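Dela Peña Two-Arm Bench: Set-Up and Teaching Guide
Section 5: Showing the Bench How to Tidy a Shelf
3 min read

Welcome back! By now both arms are bolted to the front rail and answering to the hand controls, so we can get to the part most people bought the bench for. In this section you'll steer the arms through moving bagged goods between the small white shelf and the basket, and the bench will record every move as a demonstration.

1. Put the shelf toward the back of the table and the basket in the middle. Load the shelf with bags of different sizes, some stiff and some floppy.

2. Open the wrist view on your screen and bring one gripper slowly up to the shelf.

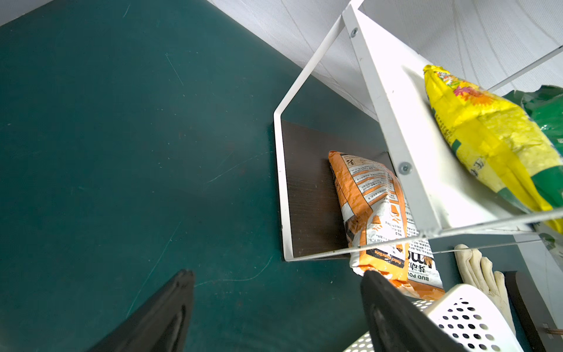

Figure 5-1. Wrist view near the shelf, with both fingers showing at the bottom.

Get used to this view before you record anything. It tilts as the wrist turns, and everybody feels a little seasick the first afternoon (Yamuna Kurup, who wrote our first lesson plans, still does).

3. Press Record, wait for the tone, and begin. Take hold of soft bags near the top.
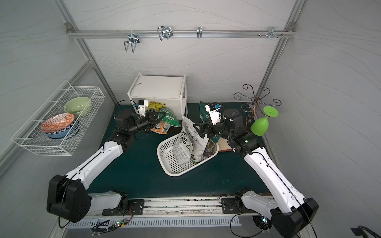

CAUTION: Keep your own hands off the table while the arms are live. If you need to straighten something, press Pause first and wait until both arms hold still.

4. Use one arm to steady the basket whenever it wants to slide, and let the other do the fetching. A light touch on the rim is plenty.

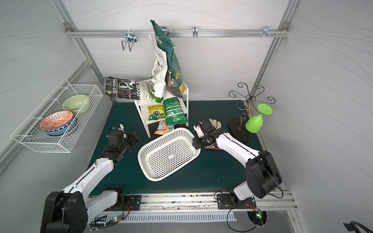 5. If you fumble a bag, don't stop the recording! Go back, pick it up again at an easy pace and carry on. A recovery is well worth keeping, and our Girnstead learners' group saved 210 of them in their first season.

6. Lower each item well into the basket before you open the fingers, then lift straight up so you don't drag its neighbors along. 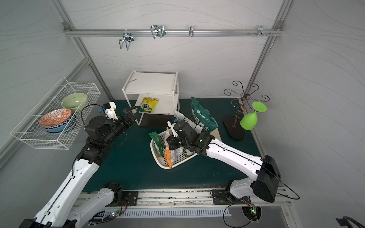
7. Press Stop, give the run a name you'll recognize later, and save it. Move a few things to new spots before the next run.

Note: Short sessions go best. When your steering gets sloppy, the bench learns that too, so have some coffee and come back.

Related sections
Pairing the Hand Controls
Cleaning Up a Recorded Run
Hooks, Racks and Wall Baskets

Questions? Write to the Dela Peña help desk | © Dela Peña | Back to top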